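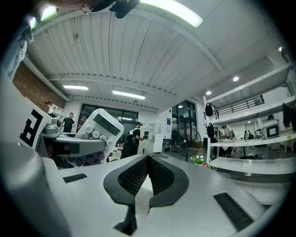

Where do old calculators go now? In the gray bin by the front desk at Claltholm, same one as the batteries used to be in. Batteries have moved to the shelf under the stairs, please don't mix them.

OK so, quick one this week. The desk clear-out is on again and calculators are the big thing – the Khúc evening bookkeeping class needs them before the new term and is happy with secondhand. Any color, any make. Desk ones with the big buttons are best but pocket ones are fine too.

Before you drop one off:
Put a battery in and try it. Add, subtract, clear. If a digit on the display has bits missing, tape a note on the back saying so.
Wipe the keys. Cotton swab, tiny bit of rubbing alcohol, go round each button. Not the display, it clouds.
Sticky key? Say which one. Quang Đinh will open it up and have a look, he has the little screwdrivers.
No cases or manuals, we have a drawer full from December allready.

Last time we got 239 in, which was a lot more than the class could use, so the extras went to the Zencombe branch. This time we stop at 300. Printing ones with the paper roll – ask first, we can only take 5 and the rolls are a pain to find.

Also still looking for a shallow box with dividers to keep them in, the old one split. If you have one at home let Hòa Ninh know, or leave it at the desk with you name on.

Bin gets emptied Monday, May 15, 2023, before lunch. Anything after that waits till the next round.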